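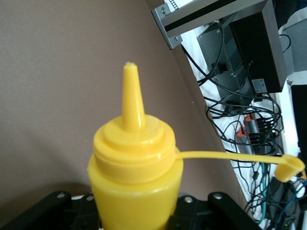 What size should a squeeze bottle be for mustard or mayonnaise at home?

A bottle that holds what your household gets through in a week or two. For most people that means one of the smaller ones. A large bottle takes up room in the fridge door, and the last third tends to sit there for a long time before it is used.

Which nozzle is best for sandwiches?

A narrow cone gives a thin line and suits mustard, ketchup and thin dressings. Mayonnaise will go through it but needs a firmer squeeze. Anything with seeds or chopped herbs in it will block. If you make wholegrain mustard, keep it in a jar and use a spoon.

Can I trim the nozzle to make the opening wider?

You can, with sharp scissors, a little at a time. Check afterwards that the cap still fits. Once the tip is too wide the cap won't hold and you will need a new top. On the Gudevwood bottles the top is sold separately, part number 2527. We don't have a separate top for the Hallen bottle.

Is it worth paying more for a cap on a strap?

We think so. Loose caps go down the sink or under the cooker. The strap does get sticky where it joins the collar, so unscrew the whole top when you wash it and go round the collar with a small brush.

How do I clean the inside of the nozzle?

Take the top off and soak it in warm water with washing-up liquid for 30 minutes. Push a pipe cleaner or a thin bottle brush through from the wide end. Rinse, then stand it on its base to drain. Don't poke it with a skewer, which can split the tip.

Does a bottle have to be stored upright?

In the fridge, yes. While you are making lunch it can lie on the table with the cap on. Some people prefer to store theirs nozzle down so the sauce is ready, but a small push-on cap is not made for that and will leak sooner or later.

How should I set out the table for making several sandwiches at once?

In a row, so you aren't reaching across things. Put the lettuce and the sauce at one end, the plates next to them with a gap between each, and the toaster at the other end.
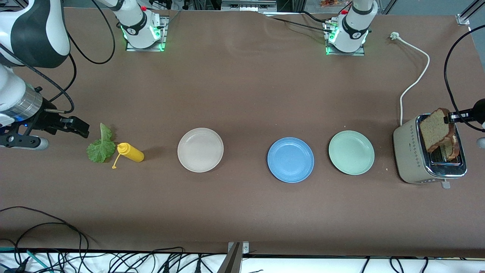

Toast goes straight from the toaster to the nearest plate, then sauce, then lettuce last. If you are left-handed you may find the opposite order easier. Keep the toaster flex along the back of the table and away from the sink.

Should the lettuce be washed in advance?

Wash it the same morning if you can and dry it well. Water on the leaf makes the sauce slide and the toast go soft. Whole leaves can be torn to size once they are on the bread.

Which toaster do you recommend?

We have used the Vidmar and the Nekura. Both are fine with ordinary sliced bread. The Nekura has the wider slot, so choose that one for thick slices. Empty the crumb tray every 7 days if you make toast daily. Unplug it and let it cool first.

How long will home-made mayonnaise keep in the bottle?

Make a small amount, keep it in the fridge and use it within two days. Don't top up an old batch with a new one. Wash the bottle in between.

Do you sell the bottles singly?

Singly or in a box of 12. Boxed bottles are all one colour. Mixed boxes were stopped in February.

Page updated by Costel Živković, November 9, 2021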